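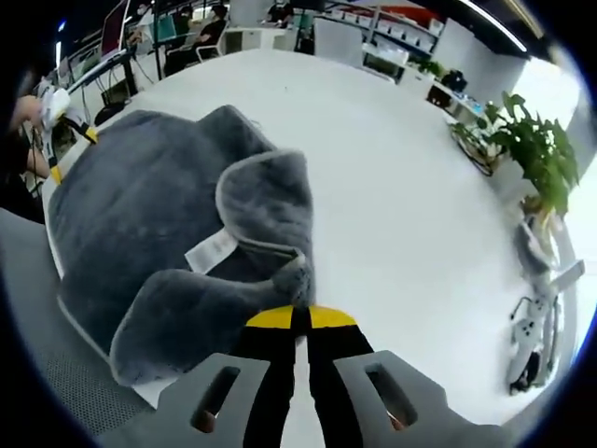 Zaugg

Have you ever squished a stuffed animal right up against your face and wondered what's going on in there? I have. I still do it, and I'm a grown-up with a desk and everything. So let's talk about plush toys, and how a flat piece of fabric turns into something you want to hug.

First, the fuzz! The big gray one on the white table has a short, fuzzy coat called fleece. A lot of toy fleece is made from very thin plastic threads, knitted into a sheet. Then a machine with tiny wire hooks brushes the sheet and pulls up loads of little loops. Snip the loops, brush them again, and you have fuzz. The fuzzy part of a fabric is called the pile. Short pile feels a bit like a peach, and long pile feels more like a shaggy dog.

Try this: stroke a plush toy one way, then the other. One way usually feels smoother, and the color can even look a little different (lighter one way, darker the other). That's because the fibers lean. Toy makers check which way they lean before they cut anything, or you'd get a bear with fur going up one leg and down the other.

Next come the pieces. You can't just cut out an animal shape, because it would be flat like a cookie. You need curved pieces that bend into a round shape when you sew them together, kind of like the skin of an orange. When I made my first toy, a whale, I used 5 pieces and it came out looking like a potato. A really fancy toy can have lots more.

And here's my favorite bit. The whole animal gets sewn INSIDE OUT! All the fuzz is hidden on the inside, and it looks awful. Then you pull it through a small gap you left open, and suddenly there's an ear, and there's a paw, or a flipper. I looked at the gray one for ages and I still can't decide if it's a cat or a seal. What do you think? It has a rounded flap like an ear, and a curvy part that could be a paw or a fin.

The line where two pieces meet is called a seam. If your toy has a tag, look at where it comes out. The gray one has a white tag poking out of a seam under that flap. The tag gets tucked between two pieces before they're sewn, so the stitches hold it tight. Tags often tell you what the toy is made of and how to wash it, in very small letters.

Last of all, the stuffing. It's usually fluffy white fiber with lots of air trapped in it. When you squeeze, the air gets pushed out and the fibers bend. Let go, and they spring back. It took about 200 handfuls to fill my second whale, and I lost track twice, so don't quote me on that.

Want to be a plush detective? Find a toy at home and look for the seam where it was closed up. The stitches there can be a little different from the others, and they're often on the back or underneath. My whale's are under the tail, and they're pretty wobbly.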